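Landing page form not sending enquiries -- notes so far
4 min read

Opened in August by the web side at Etano, for the Fondport cookery classes site. I'm writing this up at some length so that whoever picks it up next doesn't have to ring me (though you're very welcome to!).

The client got in touch first thing to say bookings had dried up. Visitors were landing on the page as normal, filling in the enquiry form and getting the lovely green thank-you message, but no email was reaching the office. I sent a test at 9.40 and had the same thing: thank-you on screen, empty inbox.

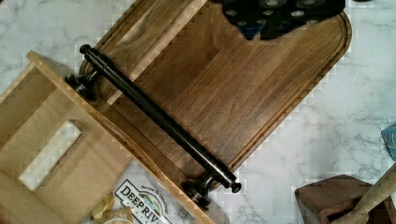 My first thought was the spam folder, and I did find 14 enquiries sitting in there, bless them, all from before the change of mail host. Nothing newer, so that only explained part of it. I've passed those on and the client is working through them now.

Next I looked at the form plugin, Wultach. Its own log showed every message marked as "handed over", which sounds cheerful but only means it left the plugin. The mail server was refusing them, as the "from" address was still set to the visitor's own email. I changed it to the site's address, put the visitor's in "reply to", and sent another test. It arrived in 38 seconds.

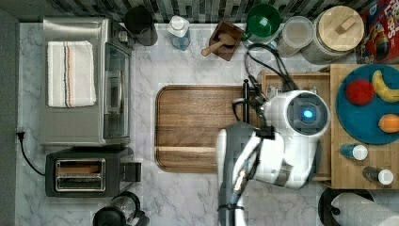

Toaster oven with striped towel, classes page.

While I was in there I noticed the button on phones had slipped well below the fold. The header block had a fixed height of 400, so I've set that to auto and the button has come back up where people can find it. I also trimmed the headline, which had grown rather long over the summer -- it now says what the class is and where.
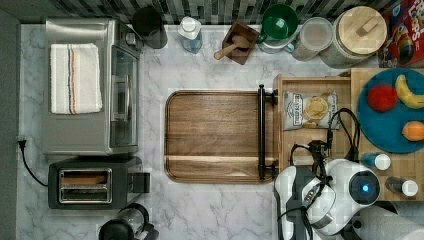 Worktop from above, gallery page.

Still to do: the thank-you page isn't being counted as a conversion. The tracking tag was put in by Woldemariam, the agency before us, and I haven't got the login. I've asked the client for it. Please leave the old tag in place until we hear back, and keep the plugin log switched on for 30 days.

Status: open, waiting on client
3 comments
2 shares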